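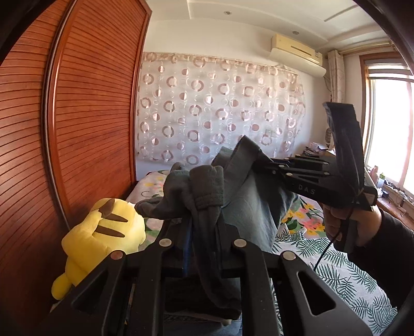 Figure 3. Wrist view during two-handed garment handling, with the cloth held by both grippers.

4.2 Grasp State Estimation

The perception module receives the view from each gripper and estimates which part of the garment lies between the fingers. Folds and seams are labeled separately from background textiles; in Figure 3, the patterned bedding lies directly behind the cloth and must be excluded from the mask. The planner developed at Graltora then selects the next grasp point from the remaining fabric outline. Masks are refreshed every 100 ms, and a grasp is treated as stable after four consistent estimates. Annotation guidelines were prepared by Stanciu and Rondonuwu.

We use cookies to improve your experience on this site. Accept | Manage preferences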